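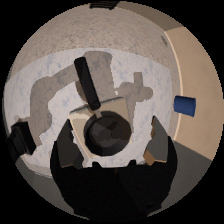 I have now sat through three films in six weeks in which somebody's sister, husband or small son goes missing near some trees, and in all three the person looking for them has bad dreams. I don't mean the odd bad night. I mean full dreams, with blue light and slow water and a door at the end, shot with more care than anything that happens while the lead is awake. The dream then tells them where to go, and off they go, and there is the door.

My complaint is simple enough. A clue that comes in a dream isn't a clue. It costs the character no effort and it asks nothing of us. In an old-fashioned missing person story you would get a bus ticket, a neighbour who lied, a coat in the wrong wardrobe, and you could sit in the dark working at it alongside the hero. Give her a vision and you may as well give her a phone call from the writer.

The film that set me off is Gollgate, the second feature from Ritu Pant, which has had the sort of notices that make you check you bought a ticket for the right screen. A woman called Hanne drives north to a closed-down sanatorium where her brother was last heard from. A group lives there now. They bake bread, they wear oatmeal jumpers, and they speak in the flat, kindly voice that every screen cult has used for as long as I have been going to the pictures. Within ten minutes you know they are up to something, because a group that wasn't up to something would now and then argue over the washing-up.

Pant can direct, and I would like that on record before I go on grumbling. There is a long supper, a good 400 seconds of it by my watch (yes, I looked at my watch), in which Hanne keeps being passed food and keeps not eating, and the camera stays put and lets you worry. There is a fine bit with a stuck window. Whoever did the sound deserves a rise.

But then night falls and Hanne goes to sleep, and we are back at the blue water. By my reckoning roughly a quarter of the film takes place inside her head, and nothing in there surprised me. I also couldn't tell you what the dreams want. Sometimes they are memories, sometimes warnings, and once, near the end, they seem to be showing her something that only the brother could know. The film's admirers call this ambiguity. I'd call it not having decided. 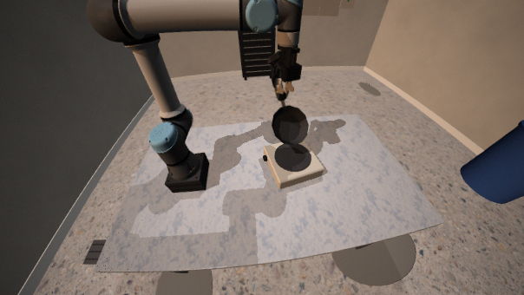

Wevance, 12/03/2021

The defence you hear most is that these films are about grief, and grief doesn't follow rules. Fine. I have nothing against grief. But I have noticed that "it's about grief" has become a way of closing the conversation. Say that the third act makes no sense and you will be told you were watching it too literally. Say the villain's plan would fall over if one person owned a map, and you will be told the villain is a feeling. Well, she has a shotgun and a van, so I think I am allowed to ask where she was going.

Compare Pisis, which hardly anyone saw in December and which had, I would guess, less to spend on the whole picture than Gollgate spent on fog. It is also about a missing sibling. It runs for 70 minutes. The lead, a tired man who mends boilers, finds things out by asking people, and they are rude to him. He gets two of them wrong. When he reaches the house at the end I was frightened on his behalf, and it was the plain sort of fear you have for a man who has walked a long way to a place where he isn't wanted.

It has faults. The ending is rushed and the daughter's part is thin, and I could have done without the song. All the same I remember the order in which things happened, and I can't say that of Gollgate, which I saw last Tuesday.

I asked at the Rautiainen, my local, why Pisis had lasted four days there while Gollgate is in its third week in the big room. The big room has 600 seats, and on my visit there were plenty to choose from. The answer was that people had heard of one and hadn't heard of the other. I can't argue with that, though I did try.

There is a third film of this kind due before the summer, and the trailer has a lake in it, and a twin, and a woman sitting bolt upright in bed. I shall go. I have been fooled by trailers in both directions and I'd be glad to be fooled again. If she gets out of that bed and telephones somebody, I will take back half of what I've written.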